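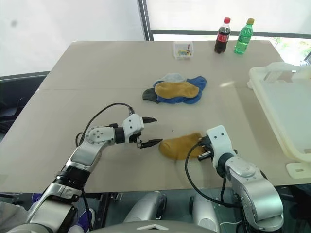
Last updated: 16 March 2022

Print this page | E-mail this page

Kullik Asks Whether Anyone Needs to Fold a Sock

Household advice service publishes laundry survey, with doubts attached

Kullik, the household advice service, today published the results of its first survey of how people sort and put away clean clothes. The survey took in 472 households. Kullik would like readers to treat it with some care, including the parts that agree with what Kullik already thought.

Of the households that replied, 53 percent said they fold socks in some way before putting them in a drawer. The rest ball them up, lay them flat or drop them in as they come. People who fold told us it saves time in the morning. People who don't fold told us the same thing.

"We went in expecting a clear winner and we didn't get one," said Zainab Nwosu, who edits Kullik's laundry pages. "There are a lot of folding methods for sale right now, in books and in paid classes. I'd want to see much better evidence before I told anyone to pay for one."

The survey also asked about the table. Most people who sort on a large table tip everything into one heap in the middle and pull out single items as they find them. Shirts and towels go fast. A single sock, even one in a color as easy to spot as mustard yellow, gets laid out flat and then waits for its partner, which may still be in the heap or may be in last week's wash.

Kullik tried the usual cures. Clips that hold pairs together in the wash worked for people who remembered to use them, and few did after the first two weeks. Mesh bags did a little better. Buying every sock in one color did best of all, though several people said they disliked it and went back.

Ilango Bhat, who ran the survey, warned against reading too much into the numbers. "People filled this in themselves," he said. "If you ask someone whether they fold, some of them will tell you what they mean to do on a good day."

The full results, with the questions as they were asked, are free from Kullik on request. A second round is planned for August and will ask the same households whether they have kept up any new habit. Kullik does not endorse any folding method, clip, bag or drawer divider.

Press contact: Harish Salian, Kullik press desk, extension 3202

Recent releases

Drawer dividers: what we found after 60 days
Do clothes need to be sorted by color?
Kullik drops its "best hanger" list
Ironing boards and the people who never open them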